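4 Installing the Carré softener under a kitchen sink

This section covers the Clinura Carré water softener when fitted in a base cabinet. For installation in a utility room or garage, go to section 5. The Anis controller is supplied with the Carré and is set up in section 4.4. Read the whole of section 4 before you turn off the water.

CAUTION: Connect the softener to the cold supply only. Water above 38 °C damages the resin tank and the valve seals.

NOTE: Local rules may require an unsoftened drinking tap. Check with your water supplier before you start.

4.1 Space and position

The cabinet needs a clear internal height of at least 464 mm and a clear internal depth of at least 416 mm. These figures include the hose bends at the rear but not the waste trap. If the trap hangs lower than the top of the softener, measure from the lowest point of the trap.

1. Empty the cabinet and remove any loose shelf.
2. Check that the cabinet floor is level and in sound condition. A floor that sags must be supported before the softener is put in. Full of salt and water, the unit weighs 41 kg.
3. Measure height and depth with the waste trap in place.
4. Leave 60 mm free above the salt lid. If this is not possible, order the sliding tray (part D-12) so that the softener can be pulled forward for filling.
5. Mark the position of the front feet on the cabinet floor.

The controller can be fixed to the cabinet side or to a wall up to three metres from the softener. 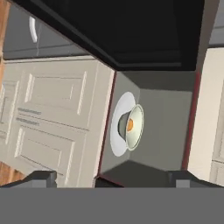
Radio contact between the Anis controller and the valve head uses the 2.4 GHz band. The signal passes through chipboard, plasterboard and most cabinet doors without difficulty, but is weakened by metal and by stone. Do not fix the controller behind a fridge or on the far side of a chimney breast. Microwave ovens use the same band when running and should be at least one metre from the controller. Measure from the outside of the housing, not from the cooking compartment where the plate stands. A built-in oven counts in the same way as one on the worktop. If the distance cannot be kept, use the cable supplied and set switch 2 on the valve head to WIRED.

4.2 Water connections

Tools: two adjustable spanners, a pipe cutter for 15 mm copper, a bucket, a torch, PTFE tape. The two hoses in the box have 3/4 in nuts with flat washers. Do not use tape on these.

1. Turn off the main stop tap. Open the cold kitchen tap until the flow stops.
2. Place the bucket under the cold pipe and cut the pipe at the marked point. Remove all burrs.
3. Fit the bypass set across the cut. The arrow on the body must point towards the kitchen tap.
4. If the drinking tap is to stay unsoftened, branch its supply before the bypass set.
5. Fit a single check valve on the inlet side. It is not included in the box.
6. Connect the inlet hose to the port marked IN and the outlet hose to the port marked OUT. Tighten by hand, then a quarter turn with the spanner.
7. Turn the bypass set to BYPASS and open the main stop tap slowly.
8. Check each joint with a dry paper towel. Repeat after ten minutes.

CAUTION: The hoses must not be kinked or stretched. The smallest permitted bend radius is 75 mm.

If the pressure at the kitchen tap is above 6 bar, fit a pressure-reducing valve. Daytime readings can be misleading in areas where demand drops at night, so take a second reading after 23:00.
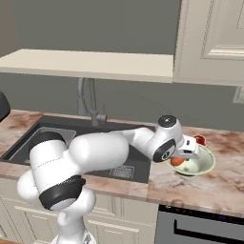
Illustration: Noémie Baudry for Dorow

4.3 Drain and overflow

The softener has two separate outlets. The drain hose (clear, 13 mm) carries rinse water under pressure. The overflow hose (grey, 18 mm) works by gravity and only carries water if the float valve fails. Do not join the two hoses at any point.

1. Push the drain hose onto the barbed outlet on the valve head and secure it with the clip.
2. Lead the drain hose to a standpipe or to the spigot of the waste trap. Leave an air gap of 20 mm if a standpipe is used.
3. Push the overflow hose onto the elbow at the rear of the salt tank.
4. Run the overflow hose downhill all the way, to the outside of the building or to a floor drain. It must end where a discharge will be noticed.
5. Fix both hoses at intervals of 500 mm.

NOTE: On double-bowl sinks, use the spigot nearest the outlet. Connection to the far bowl can cause rinse water to rise in the plughole.

In houses where the waste pipe runs through an unheated space, lag it before October. A frozen drain hose stops regeneration and shows as fault E4.

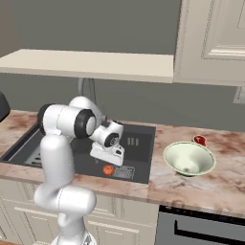

Fig. 4c. Kitchen sink in a marble worktop, with base cabinets.

Stone worktops are often fitted with sinks bonded from below. Do not fix hose clips or brackets to the underside of the stone or to the bowl. Use the cabinet sides. If a separate drinking tap needs a new hole in the worktop, have it cut by the firm that supplied the stone. The tap shank accepts a thickness of up to 40 mm.

4.4 Setting the controller

Before you begin, fill the salt tank with tablet salt to the line marked MAX and add four litres of water. Granular salt must not be used in the Carré.

1. Plug in the mains adaptor. The display shows the software version, then 00:00.
2. Set the time with the + and - keys. Press OK.
3. Enter the hardness of the incoming water. Use the test strip in the document wallet, not the average given for your postcode.
4. Enter the number of people in the household.
5. Choose the regeneration time. The factory setting is 02:30.
6. Turn the bypass set slowly to SERVICE.
7. Hold OK for five seconds to start the first regeneration, which takes 38 minutes. Do not draw water during this time.
8. Open the kitchen tap and let it run for three minutes. Cloudy water at this stage is trapped air.

At the reference hardness the resin treats 2,276 litres between regenerations. The controller does not use the whole of this amount. It books a regeneration for the next set time once some 2,000 litres have passed through the meter, and keeps the rest as a reserve for that day. With harder water both values fall in proportion.

If the display shows E1 after step 7, the valve head has not been found. Check switch 2 and the distances in section 4.1, then hold - and OK together until the display goes blank.

4.5 Handing over

Write the hardness setting, the salt type and the installation month on the label inside the cabinet door. The installer signs the same label. Leave this manual and the spare washers with the householder.

Technical questions on section 4 go to Esko Kokkonen, installation support, Dorow. Please have the serial number ready. It is printed under the salt lid, on the left.

Continue with section 6, Salt and routine care.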